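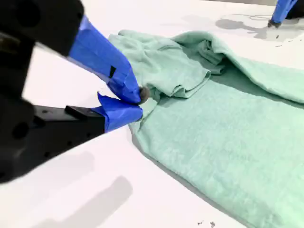

The Bragança Community Choir opens registration for its new season in July. This thread sets out the main points for returning and prospective singers.

1/ Rehearsals will be held in the main hall at Enell House and begin promptly at 7 p.m. The doors open 45 minutes earlier for warm-up and sheet music pickup. Singers who arrive after the warm-up are asked to wait for a break between pieces before taking their places.

2/ No audition is required. New members will meet briefly with our music director, Glória Amaral, to find the section that best suits their voice — soprano, alto, tenor or bass.

3/ The season program includes 4 concerts. The first will feature folk songs in new arrangements, with piano. The full list of pieces will be sent to registered members by email. 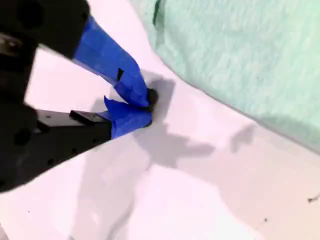
Blue tape on both fingertips.

4/ Practice tracks for each voice part have been recorded by Prosonora and may be downloaded from the members' page. Please do not share the files outside the choir, as our license covers members only.

5/ The hall seats 200. Each member may reserve two tickets per concert before general sales open. Unclaimed tickets return to the box office at noon on the day of the performance.

6/ Our music library now holds more than 2000 scores. Members with borrowed copies from last season should return them at the first rehearsal, with pencil marks erased.

7/ Parking behind Enell House is limited. The Hideo Street lot is open to members during rehearsal hours — a permit must be displayed on the dashboard. Permits are issued at registration.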